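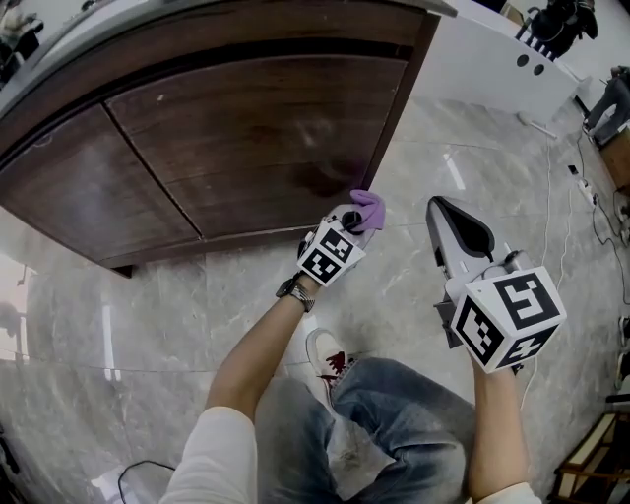

Can I cook a hot meal for 40 people in an ordinary home kitchen?

Posted by marrowfat in Kitchen and Home
Sep 8, 2022 – 926 views

My sister is getting married in December and wants the evening meal to be home cooked, which I have offered to do before thinking it through. The venue is the village hall at Osa End. It has a serving hatch, a sink, a tea urn and not much else. I've got a normal four-ring hob, one oven and a fridge that's already full most of the time. Is it doable, and what should I make? A few guests are vegetarian and my uncle can't have dairy. The biggest group I've fed so far is twelve.

Dalva Cavalcanti
2,648 helpful votes

Plenty of people manage it, and a normal hob and one oven will do the job as long as you cook in batches over several days and pick a dish that likes being reheated. I've done this for christenings, a retirement and my own fortieth, and I love it every single time, so please don't be put off!

Go for a stew, a curry or a chilli. Anything with a sauce, basically. A big vegetable and bean chilli would cover your vegetarians and your uncle in one go, and then you can do a beef one beside it for everyone else. Leave the cheese and soured cream in bowls on the side. People adore helping themselves to toppings and it makes a plain dish look like a proper spread – chopped coriander, pickled onions, a bowl of crushed tortilla chips, limes cut into wedges.

Don't try to make the lot in one enormous pot. I did that once and the bottom caught while the top was still barely warm, and you can taste a burnt bottom all the way through. Four medium batches are far easier. Make each one on a separate evening, cool it quickly in shallow trays or roasting tins, then get it into freezer bags laid flat. Flat bags stack like books and thaw so much faster than a great block in an ice cream tub. Label them! Beef chilli and bean chilli look exactly the same once frozen.

For the cooling, spread it thin and get it into the fridge or freezer within two hours. If your fridge is full, ask a neighbour for a shelf. I have borrowed half the freezers in my street over the years and paid the rent in crumble.

Rice is the tricky part for a crowd. It goes claggy if you make a mountain of it, and it isn't something you want sitting about lukewarm for hours. I do jacket potatoes instead. They can be baked at home in the afternoon, wrapped in foil, then wrapped again in old towels inside a cool box, where they stay beautifully hot. A cool box keeps heat in just as well as it keeps it out. Pour in a kettle of boiling water first, leave it with the lid on while you finish off, tip it out and dry it, then pack your potatoes in tightly. Go for ones that are all much the same size or you'll have a few bullets in the middle.

For heating the chilli, find out whether the hall has sockets that can take a couple of slow cookers or those big electric soup kettles. Ask which sockets are on which circuit too. We plugged two soup kettles and the urn into the same wall at my cousin's do and sat in the dark for a bit. Bring the food up to bubbling hot on a hob first, then use the slow cookers just to hold it there. They are far too slow to reheat from cold and it isn't safe to let them try.

I use a Zorkier soup kettle that I bought second-hand, and the lid rattles, but it has never let me down. Catering hire shops have them as well, and most will let you return them dirty for a small charge. Pay the charge. You will not want to be scrubbing a pot at midnight in your wedding shoes.

Have a practice run with one batch now. Feed it to your sister. She gets a say in how hot it is, you find out how many bowls a batch fills, and then you can work out your shopping from real portions in your own bowls.

It's going to be lovely. Write back and tell us what you made!

holst_and_hound
11 months a member

chilli gets my vote too. only thing i'd add is get someone else to serve it. you'll want to be sat down by then. and buy more bread than you think

Tansy in the Fens

I'm so pleased somebody else is doing this! I catered my brother's wedding from a galley kitchen with a temperamental oven and it's still one of my favourite days. I'll skip the main course as Dalva has covered it so well, but I do have thoughts on everything around it.

Puddings first. Let other people bring them. Ask the aunts and the keen bakers for one tray bake each and give them a flavour so you don't end up with a table of lemon drizzle. We had a sticky ginger cake, an apple one, brownies, and a very wobbly trifle that was gone before I got to it. Ask for one that's dairy-free and have it put on its own plate with its own knife. Your uncle will be thrilled to have something besides a satsuma.

Salads next. In December I'd skip lettuce entirely and make a big crunchy slaw – red cabbage, carrot, apple, a sharp mustard dressing with no mayonnaise in it. It can be made the day before and is better for it. Put the apple in on the day or it goes brown.

Then the dull bits, which matter more than the food, I promise. Go to the hall beforehand with a tape measure and a notebook. Check the taps run hot. Count the forks, and count them again after you've taken out the bent ones. Our hall had lots of saucers and hardly any bowls. We hired bowls from a firm called Vatitz and they arrived clean and in crates, so all we had to do was stack them on the hatch.

Take with you: bin bags, tea towels (twice as many as seems sensible), a ladle per pot, oven gloves, a sharp knife, a tin opener, washing-up liquid, foil, a roll of masking tape and a pen. I forgot the ladle and we served an entire wedding with a mug.

Write out a timetable for the day and stick it up beside the hatch. Mine started with "potatoes in" and ended with "take apron off", and I did forget the apron, so I'm wearing it in most of the photographs.

marrowfat
(original poster)

Thank you all so much, I feel a lot braver. Chilli it is, with jackets. I've rung the hall and there are sockets either side of the hatch on separate circuits, hurray. First batch of the bean one is going on this evening. Dalva, do you put the lime in before freezing or after?

Dalva Cavalcanti

After! It goes a bit bitter in the freezer. Squeeze it in once everything is hot and taste for salt at the same time.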